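Two grippers, one arm and a lot of coffee: talking to Imre Bíró

I'd been trying to get Imre Bíró to sit down with me since March. He runs gripper testing at Trelerent, a small outfit that helps factories pick parts for their robot arms, and he's one of those people who'd much rather be fiddling with something than talking about it. So I went to him. I got there at 9 a.m. and he already had three windows open and a cold cup of coffee by the keyboard (it was still there when I left).

The job on his desk was a comparison between two parallel-jaw grippers, the Zodetti and the Edier, both on the same arm. The customer packs small trays and wanted to know which one to buy. Simple question, I thought.

"It's never a simple question," Imre said. "They ask which is better and I say, better at what? Picking up a tray from the middle? They're the same. Picking up a tray that's shoved in a corner? Now we can have a conversation."

Most of the early work happens in simulation, and that surprised me a little. I'd pictured him standing next to a real arm all day with a clipboard. He does have a real arm, down the hall, but he says he won't touch it until he's broken everything he can break on the computer first.

"I ran 853 grasps before lunch once and I didn't have to pick anything up off the floor," he told me. "You can't do that in the lab. In the lab you do 66 and your back hurts."

I asked how the two grippers were doing so far. He scrolled for a while, grumbled at a spreadsheet, and then gave me an answer I had to write down twice. Out of 288 tries with the tray near a wall, the Edier bumped the wall far more often, and he blames the housing. It's wider at the base, so the arm has to come in at a funny angle. The Zodetti has a slimmer body but a shorter stroke, and that gets it into trouble as soon as the tray is turned sideways.

"So everybody wants the slim body with the long fingers," I said.

"Everybody wants that! Then they see what it weighs, and what it does to the wrist."

We got onto cameras after that, and here he really perked up. His setup has one camera on the wrist, looking out past the fingers, and one fixed on a stand. He used to trust the fixed one for everything. These days he starts with the wrist view, and he'll put up with a lot of odd angles to get it. The backgrounds in his simulator are a mishmash, by the way. He swaps textures and pictures in and out on purpose so the vision software doesn't get too comfortable with one room.

"If it only ever sees a nice clean table, it falls in love with the table," Imre said. "I want it to care about the fingers and the thing between the fingers. The rest can be mud for all I care."

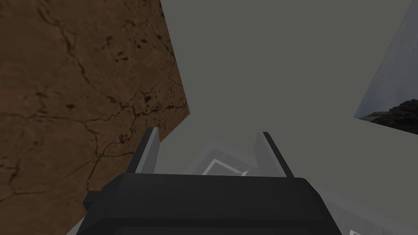
I wondered if he ever worries that the simulator is lying to him. Oh, all the time, he said. Friction is the big one. Rubber pads in software are always a bit too good, and he's been caught by it before, on a project for Somogyi where a gripper that looked great on screen kept letting go of glossy lids. He now turns the friction way down and lets both grippers suffer equally. If one still comes out ahead, he believes it.

And the controller? He made a face. The Edier's controller takes a force setting and mostly sticks to it, while the Zodetti's has 4 preset levels and you take what you're given. For a tray that bends easily, he'd want the finer control, wall bumps and all. For anything stiff he wouldn't think twice about the presets.

I pushed him for a winner, because my editor would want one. He laughed and said to ask again after the real arm had its turn. If the customer can move the trays a little farther from the wall, he leans Edier. If they can't, Zodetti, with longer fingertips, and he'd make the fingertips himself.

He was already sketching them on the back of an envelope when I packed up my recorder.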